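Aug 6, 2023. Bench notes, white table

Present: me, Hanne Stougaard in the morning, Þórarinn Hedegaard after lunch.

Status of the table

Surface wiped down twice with isopropanol and a lint-free cloth. The old tape residue along the back edge came off with the plastic scraper. No scratches added. The height is unchanged from last time, legs still on the rubber feet Malou put in. One foot is compressed more than the others and the top rocks slightly if leaned on at the right rear corner. Shimmed with folded card for now. Needs a proper spacer.

Lighting

Both overhead panels on, window blind down. Hanne tried the desk lamp from the left and we dropped it, the glare off the white top was worse than the shadow it removed. With the panels alone, shadows under small items are soft and gray, good enough to see whether an edge is lifted off the surface. Glossy black parts still pick up highlights. Matte spray was suggested. I do not want to spray anything that has to go back to Dudari.

Small black items

Everything going across the table this round is black or close to it, which makes the white top useful and the gray mat useless. The mat has gone back on the shelf. Items are stored in the Pestura drawer, 12 to a divider, lids with their own bases. Two dividers were mixed up when I opened the drawer. Sorted them before starting.

Only two pieces out at a time. With more than that on the surface, parts get pushed into each other and the log stops matching what was done. The rectangular piece with the long window tends to end up tilted. When it is tilted, note which way the long side slopes before touching it. The tray goes flat, padded insert up, near the center.

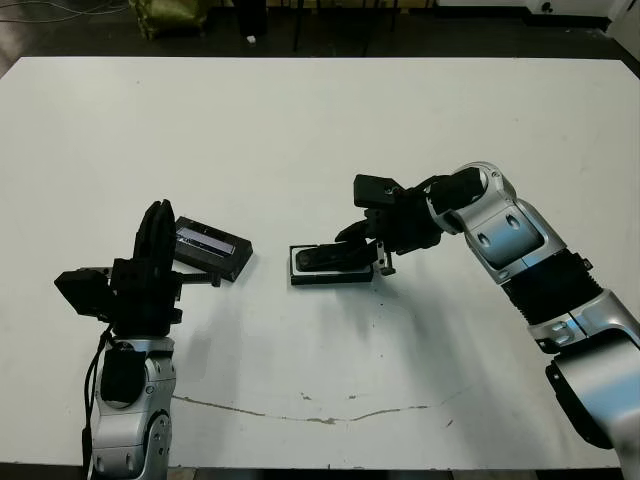 Sequence used

1. Clear the table completely, including cloths and pens.
2. Place the tray first. Check that the rim sits flat all the way around.
3. Place the windowed piece to the left of it, window up.
4. Write the start time in the log before anything moves.
5. Work through the set, 60 rounds, short break at the halfway point.
6. Return both pieces to the divider they came from.

Got through 51 before stopping. The remaining rounds are carried over. The stop was my decision, the log sheet had run out of rows and I did not want to continue on loose paper again. Þórarinn has since printed a longer sheet.

Observations

The padded insert marks easily. Fingerprints show under the panels and wipe off dry. Do not use isopropanol on it, Bergþóra did that in November with a similar one and the surface went cloudy.

The windowed piece slides more than the tray does on a freshly cleaned top. After an hour or so the difference is smaller. Possibly residue from the wipe. Worth repeating with plain water next time and writing down the interval between cleaning and first round, which I forgot today.

The tray is easier to lift by its rim than by the insert. Lifting by the insert is asking for it to come loose.

To do

Spacer for the right rear foot (me).
Ask Hrefna Bergmann whether the Zedden cloths are still on order. Two left in the box.
Label the drawer dividers on the front as well as on the inside.
Finish the carried-over rounds on the new sheet, same pair, same lighting.
Scraper is back in the top drawer, blade side down.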